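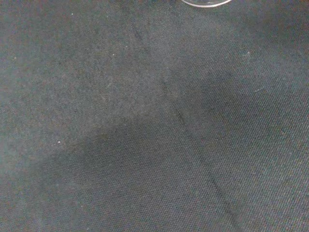

Hodstead Workwear Reuse Project
Progress report to the Gidey Fund
March 18, 2018

Summary

The project collects used work clothing from local employers, repairs it, and passes it on to people starting new jobs. The report covers the first half of the grant. Collection is ahead of plan, repair is behind, and spending is within budget.

Collection

We took in 1059 garments from 6 employers. Most were pants and jackets. Plaso, the largest donor, changed its uniform in the fall and sent more than we had agreed to, so we had to rent a second storage unit sooner than planned. The rent is charged to the premises line.

Sorting is done at the Ondeten Street unit. Items with oil stains that will not wash out go to a rag dealer. Company badges are taken off before anything else is done, as the donor agreements require.

Repair

So far 699 garments have been repaired and passed as fit to wear. The target for this point was higher. The main cause of the shortfall was the second industrial machine, which arrived with the wrong motor and sat idle for five weeks until the supplier replaced it. Zakhar Bondarchuk has now trained two part-time sewers on it.

Knee patches and zippers take up most of the repair time. We had budgeted for light cotton patches, but they wore through in our own tests, so we moved to a heavy twill. It costs more per yard. We have covered the difference by buying fewer new zippers and saving good ones from the rag pile.

Distribution

The job center referred 184 people to us, and all of them were offered a fitting. Larger sizes run out quickly. We have asked employers to tell us the size range before they send a load. Two have agreed.

Some people needed safety boots as well, which we do not supply. Liya Yimer is talking to the job center about a voucher.

Budget

Wages are slightly under because of the delay with the machine. Materials and premises are slightly over. We ask permission to move the unspent wages into materials. A revised table is attached.

Next steps

Clear the repair backlog by July. Sign a new donor agreement with Plaso that sets a limit on each load. Replace the steam iron, which leaks.

Liya Yimer
Project Manager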